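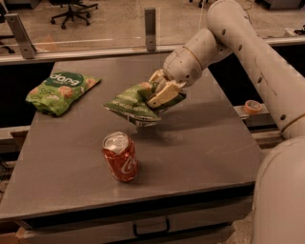 Have you ever squeezed a snack bag and wondered why it feels so puffy? The maker seals gas inside, usually nitrogen, and it works like a pillow so your favourite crackers don't get smashed! A drink can is different. Grab a green snack bag and the wrapper pinches and folds, but a red can stands up straight all by itself. The metal wall is super thin (thinner than your fingernail!), and its round shape makes it strong.

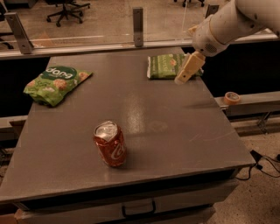 Natsumi Onishi

So what happens when a can gets dented, like the red Coca-Cola one? The metal bends and stays bent, while a wrinkly bag can be smoothed out a bit with your hand. Try it at snack time! Gather 3 empty packages of different kinds and give each one a gentle squeeze. Which springs back? Which stays squashed? Draw them in your notebook and colour them in, and watch out for sharp edges on cans.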